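Getting the best out of your Lilton gripper kit

I've had the Lilton two-finger kit from Flurkosico in the workshop for 13 days and I'm smitten! It's a cracking bit of kit for learning to pick things up, but a few habits make life much easier.

Start with flat things. A round lid is brilliant practice (so thin, so maddening) and you'll soon find out whether your fingers are coming in level. Go for the rim, slowly.

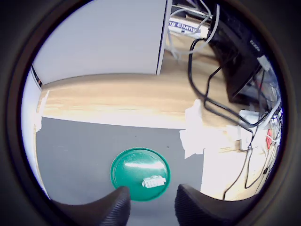 Bergþóra Ketilsson wrote in to say she gets on far better with the speed turned down to 2 and a wipe of the fingertips between goes, "and don't squeeze so hard, it only makes the lid skid."

Good advice, and I've pinched it. Next, put down a dark mat and tape every corner. Masking tape is fine, it peels off wood without a fuss if you change it each month. Tape your cables to the table as well, with plenty of slack for the arm to reach.

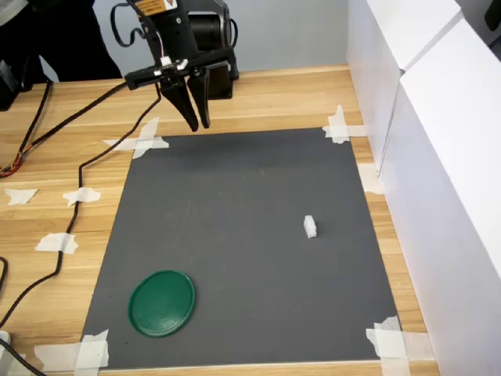
Small blocks come after lids. Bring the fingers straight down, stop, then close. My hit rate doubled once I started putting in that stop! The spare finger pads are worth having too, four to a pack, and they push on by hand.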